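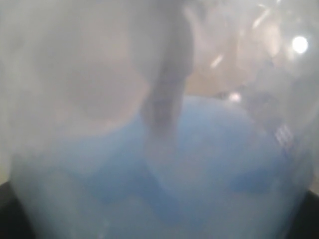 Henk Koster replied to last week's posts asking why anyone would move a whole choir library to paper when tablets exist. Fair question. Answer in this thread.

We're a community choir, 54 singers. Eleven of them own a tablet they'd bring to rehearsal. The rest want something they can write on with a pencil. So the sheet music stays on paper, and my job since summer has been finding out what we have.

What we have is 2,636 copies. That includes photocopies I've since recycled, because we had no right to keep them. It doesn't include the hymnals, which belong to the church.

Everything was filed by the last librarian's system. Sacred music by composer, secular by title, and Christmas by the year we first sang it. If you joined after 2009 you had no chance of finding a carol.

New system: every piece gets a number in the order I pick it up. The number goes on the envelope and on each copy, top right, in pencil. The spreadsheet does the sorting. Composer, title, voicing, number of copies, last performed.

I tried Dokuvus for the catalog first. It's fine for contracts and invoices, but it wanted a separate record for every copy and I gave up at the second Fauré. A plain spreadsheet took one evening to set up.

Envelopes: I bought the Trarero ones with the gusset. They hold 60 octavos if you don't force it. The cheaper ones split at the bottom seam when the basses got hold of them.

Missing copies are the real problem. We own 60 of the Rutter according to the receipt and I have 41. I sent an email listing the titles and asked people to look in piano benches and car trunks. Two came back the same night, both with a former member's name on them.

Another reply, from Van der Linden: do you charge for lost copies? We do now. Replacement price, and only for music bought this year. I'm not going to chase anyone over a 1987 octavo that cost 75 cents.

Pencil only – I keep saying this. I spent a full afternoon on a set of Vondach psalm settings where somebody had marked every breath in red ballpoint. It doesn't come out. Those stay in use, and whoever gets copy 14 breathes where copy 14 says.

Rehearsal folders for December go out on Monday. Each folder has a number, each singer signs for one, and the number on the folder matches the number on the music inside. If you trade folders with your neighbor, please trade back.

Still to do: the large choral works, two file drawers I haven't opened, and the loose pages. There are roughly 2 inches of loose pages. If anyone recognizes an alto line in E flat that starts on page 7 with the word "nevermore," send me a message.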